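January 1, 2019

Day one of the new diary and the new year, and I spent most of it with a gripper that won't let go. Well, it lets go. It lets go when it feels like it. That was the trouble.

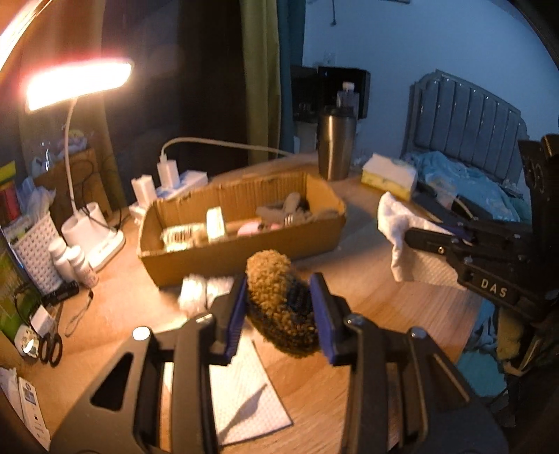 I had planned a nice easy day of it. Sleep late, eat something, pack the box a few times with the pair of grippers so I'd have a start on the Jiltisholm batch before everybody else gets back to work. They want 3,275 good runs by the end of February and I had 3,083 when I sat down this morning. I know, I know, that sounds nearly finished! But the last stretch is all soft stuff, and soft stuff is slow. I was figuring on a couple dozen before lunch and then the couch.

The first few went fine. Then on the next one I squeezed the left trigger, picked up the fuzzy thing, moved it over the box, opened my hand, and nothing happened. The fingers stayed shut. I pumped the trigger twice and then they flew open all at once and the fuzzy thing went over the back of the table and down behind the adapters. I laughed. I wrote "sticky?" on my pad and kept going, which tells you how seriously I took it.

Four runs later it did it again. Then it was good for almost an hour, and then it did it three times in a row. What bugs me is that it never did it on anything hard. Cartons, bottles, the scissors (by the handles, before anyone writes to me), all perfect. Anything with loops or nap on it and there was a fair chance it would hang on half a second too long. So of course I thought it was the pads. I wiped them with alcohol. I wiped them again. I swapped in the spare pads from the Elano kit, which are a hair thicker, and that made it worse, so back came the old ones.

Around two I quit guessing and took the thing apart on the bed with a towel under it so I wouldn't lose any screws. (I lost one screw. It was in my sock.) And there it was, down by the return spring on the inner link – a little gray felt plug of lint, packed in so tight I had to get it out with a needle. Months of fuzz off all those soft things, I guess, working its way down the arm a strand at a time. With a hard object the fingers stop wide and the spring never gets down that far. With something squashy you close almost all the way, and the link runs right into the plug and wedges there until you yank on it.

I was pretty pleased with myself for about a minute, and then I put my thumb in.

I wanted to feel if the link moved freely, so I worked it with one hand and held the joint with the other, and the spring let go and the link came around and got me good between the bars. No blood, but I've got a purple line across the pad of my thumb and it's throbbing while I write this. The thing has no motor in it! It's a spring and some bars! I have stood next to the big arm at the Thongdee shop with my hands in my pockets like a good girl and then I come home and get bitten by the hand tool. I'd taken the trigger cord off but I hadn't unhooked the spring, and the sheet that came with it says to unhook the spring. I have read that sheet. I've told other people to read that sheet.

So, ice, and a sulk, and some leftover rice.

Then there's the log. The trigger reading and the finger reading get saved side by side, and when I pulled them up you can see the gap plain as day once you know to look, the trigger going to open and the fingers sitting there. I went back through December and found it in 86 runs. Some of them I remember, sort of, a little hitch that I covered for by shaking my wrist. I didn't think a thing about it. Those all have to come out, because I'm not handing over runs where the release is me shaking my wrist. That knocks me down below three thousand again, 2,997, and I said a word.

I've emailed Malel about a cover for the spring. They won't read it till tomorrow at the earliest. In the meantime I cut a strip off an old stocking and wrapped it over the gap with a bit of tape, and did ten more runs on the fuzzy thing after supper, and it opened clean all ten times. Ten isn't many. I'm going to look under the stocking every night this week before I believe it.

I haven't opened up the right one yet. It hasn't stuck, but it's done the same work and it's the same age, so I can guess what's in there. Tomorrow, with the spring unhooked first. The thumb should be down by then. If it isn't I'll do the labels instead, left-handed, and the lint can wait another day.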